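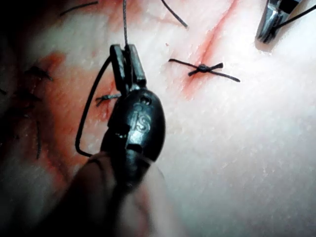 A tied knot on a practice pad, with the red-stained incision running up from it.

A day among the skin pads: our visit to Turnard

I have been sewing since I was seven years old and I thought I knew more or less what could be done with a length of thread. Then my friend Assunta Testa talked me into joining her for the open day at Turnard, in Grulemau, where they make the soft pads that medical and nursing students learn to stitch on, and I came home with sore fingertips and a good deal more respect for whoever it was that closed up my knee in 1988.

We went on 9 May 2023, on the early bus, which takes the long way by Dellach and stops at what felt like every gate. It was raining when we left and bright by the time we arrived, and the bluebells were still just about going along the cutting. The works itself is easy to miss. It is a low brick building behind the garden centre, and if you reach the roundabout you have gone too far (we reached the roundabout). Tea was laid out in the front office with a very good lemon cake, and by the time we had hung up our coats there were 40 of us, split into two groups and given paper hats.

Our guide was Hoi-yan Kuo, who runs the finishing room and has the sort of voice you can hear over an extractor fan without it ever seeming raised. She began by passing a plain pad round. I wasn't prepared for how odd it would be to hold one. It is heavier than it looks and has a bit of drag to it, and if you pinch it, it creeps slowly back into place in a way that made the gentleman next to me hand it on rather quickly. Inside there are layers, a firm one on top and softer ones beneath, and a fine mesh between them which stops the thread from tearing straight through when you pull. They pour the layers one after another in shallow trays, leaving each to set before the next goes in, and the whole business takes the best part of two days. They make 3,000 pads in an ordinary month.

What I liked most was the surface. From across a room the pads are simply pale and flat, but get close and you see that the whole top is covered in tiny pores and faint creases, very like the back of your own hand. The texture comes from the mould. Hoi-yan told us the first ones they made were perfectly smooth, and the students complained that it was like sewing a bath mat. So somebody went off and worked on a new mould, and then another one, and she has kept several of the early tries on a shelf over her desk. Assunta, who taught pottery for years and can't leave a surface alone, had to be moved along from that shelf.

After the pouring room we saw the cutting table. Some pads leave the works whole and some have the wounds already made in them, straight ones and slanting ones and a jagged one that I didn't care for. On many of them the edges are touched with red, which soaks in a little and fades out into the pale part, so that the cut looks properly sore. I asked whether that was only for effect. Hoi-yan said partly, yes, but it also helps a beginner to see whether the two edges have been brought together evenly, because an uneven red line shows up at once. I thought that was clever. It is much the same as tacking in a bright colour.

Then came the part we had all been waiting for, which was having a go. There were places set out along a bench, each with a pad, a curved needle, a needle holder, a little pair of toothed tweezers (they are called forceps and I was corrected twice) and a length of black thread. Now, you would think that a lifetime of hems would be some use here. It was no use at all! With ordinary sewing you hold the needle in your fingers and the cloth comes to meet you. With this you are holding the needle in one tool and the edge of the pad in another, and you have to turn your wrist so that the needle follows its own curve down through one side and up through the other. If you push it straight, as I did, it bends, or it comes up somewhere you were not expecting.

The knots are worse. You wind the thread round the needle holder, reach through for the short end, and draw the loop down flat, then do the same the other way about, and then again. Done properly it sits small and tight with the ends lying neatly out to the sides. Mine sat up like a spider. The thread is slippery too, and it loops itself behind whatever you are holding the moment you look away. Hoi-yan came along the bench behind us saying "flat, flat, lay it flat", and I did get one decent knot in the end, the fourth or fifth, which I was absurdly pleased about. Assunta got hers second time and was very gracious about it -- all the way home.

One thing I wrote down, as I thought it might be handy for anyone in our own group who takes up this sort of thing: you are meant to pull the stitch only until the edges touch, and then stop. We all pulled far too hard. The pad puckers up along the line, and you have to snip it out and start again. Hoi-yan said it is the commonest fault by a long way, and that sewing people are the very worst for it, what with being used to wanting a seam that will hold through the wash.

There was a short talk after lunch (sandwiches, and more of the cake) about what happens to used pads. I'm afraid I lost the thread of it a little, having sat down next to a warm radiator, but I gathered that a pad can be stitched and unpicked a good many times before the cut gets too ragged, and that they are looking at ways of taking the old ones back. They also let us see the sample drawer, where there are pads in a whole range of skin tones, and a thinner kind called the Yen, made to feel like older skin. That one really is difficult. It wants to tear if you so much as look at it, and I came away thinking kindly of the district nurses.

The shop was a trestle by the door. I bought a small pad and a packet of thread, and I have been practising at the kitchen table in the evenings, to my husband's alarm. The pad has now moved to the sideboard, at his request.

If you would like to go, they are opening again in June. Booking is by telephone only and you should ask for the morning group, as the pouring is all finished by lunchtime. The front office has a step but there is a level way in at the side. Wear flat shoes, bring your reading glasses, and sit at the window end of the bench if you can get there first, where the light is a great deal better for the knots.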